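Borwood Residents' Forum > Homes and Interiors > Walls, paint and plaster

Black and white mural in the back room – keep it or paint over?

wkinnear
4 Sep 2024
We get the keys to the old Lullside studio next month and I need opinions on the back room. The last tenants had a mural done on one wall. White background with big flat shapes in black, or near enough black. All curves, no straight lines to speak of. I want to use the room for work, so I'll be sitting in there most of the day.

My husband wants it gone before we move anything in. I've gone back and forth. Has anyone lived with something like this for a while, and if you got rid of yours, how much work was it?

tatu_w
Keep it for six months. You can paint a wall any time but you can't get that one back. We had a dark green wall I hated in the first week and by November I'd stopped noticing it.

K_Deschamps
I'd paint it. A pattern that bold is fine in a café where people stay for half an hour. If you are at a desk facing it all day it will get on your nerves. I had black stripes in a box room at Ratness and my eyes were tired by lunchtime.

tatu_w
Stripes are a different matter though. Big curved shapes don't flicker in the same way. And she could put the desk with its back to the wall.

K_Deschamps
Then it's behind her on every video call.

wkinnear
I don't mind it being on calls, I quite like that idea. The desk could go either way round, the sockets are on two walls.

dkashindye
Decorator here. If you do cover it, the trouble is the edges more than the colour. Shapes like that are often masked off and filled with two or three coats, and you end up with a ridge all the way round. Put white straight over the top and in a low light you'll still see every outline. Run your hand over it first. If you can feel a step, it wants sanding flat along all the edges, then a stain-blocking primer, then two coats of emulsion. Could be a third where it was darkest.

Wipe it down with sugar soap before you sand, not after.

wkinnear
Thanks, I hadn't thought about the ridge. Do you know what it would cost to have done?

dkashindye
Depends on the size of the wall and how thick the paint is. I couldn't say without seeing it. I charged 199 for a small one last year, labour only, and that was an easy one with hardly any edge to it.

kobina.k
We were quoted 700 for a whole room with a painted wall in it, ceiling and woodwork included. Did it ourselves in the end and it took 3 weekends. I wouldn't do it again.

K_Deschamps
Lining paper. Hang it over the lot and paint that. No sanding.

dkashindye
You'd still want the ridges knocked back or they show through thin paper. A heavy grade might hide them. I wouldn't promise it.

tatu_w
What are the shapes meant to be, Wilma? Is it a picture of something or just a pattern?

wkinnear
I don't know. There's a pair of joined ovals in the middle that my husband says is a moustache and I say is sunglasses. Then a big curl goes up to the right from there, with a thin pointed bit coming off it. The agent said the artist was called Schumacher but she didn't have a first name or any paperwork.

kobina.k
If there's a name I would ask the last tenants before doing anything to it. They might have the leftover paint as well, which you'd want for touching up if you keep it. Matching a very dark colour by eye is hard, most of them have some blue in them.

tatu_w
Good point about the touch-up paint. The white will mark before the black does – ours went grey wherever a chair back rubbed against it.

K_Deschamps
Can you put a photo up? We're all arguing about a wall we haven't seen.

wkinnear
I'll ask the agent about the tenants. Photo below, you can see the ovals and the curl in it. I'm leaning towards keeping it until spring.

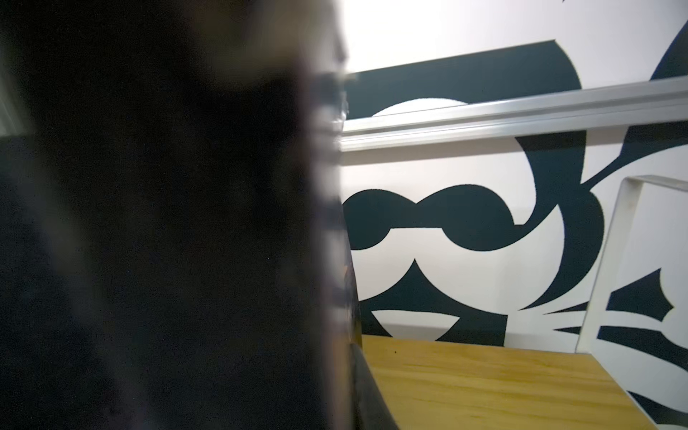

Back room mural, middle part of the wall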